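4. Audience Voting and Elimination Order in Arnwood House

Smaranda Vlad and Sheila Wragg
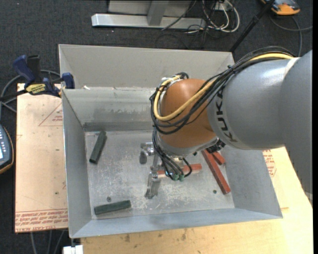 The third series of Arnwood House changed the way viewers could vote. In earlier series, each registered account could cast one vote per eviction round. Under the new rules, introduced by the producer, Jitaru, an account could cast up to 13 votes and divide them among any of the nominated contestants. The present section considers whether this change affected the order in which contestants left the program.

We surveyed 2000 registered viewers after the final, which was broadcast on 27/08/2022. Of these, 667 stated that they had voted in every round. We refer to this group as constant voters. The remaining respondents had voted in at least one round, most often in the rounds where a popular contestant was nominated.

Constant voters tended to give all of their votes to a single contestant and to keep the same favorite from week to week. Occasional voters spread their votes more widely - often across three or more names - and were more likely to say that a task or an argument shown that week had changed their minds. The summary above does not separate the two groups, and readers should consult the appendix for the full breakdown.

A further 100 viewers took part in group interviews at Bridbridge. Several described saving their votes for the last hour of the broadcast, when the running order was shown on screen. Wragg found the same habit in her earlier study of Rurkico, a talent contest with a similar voting window. We return to the timing of votes in Section 5, where the hourly totals supplied by the producer are compared with the interview accounts.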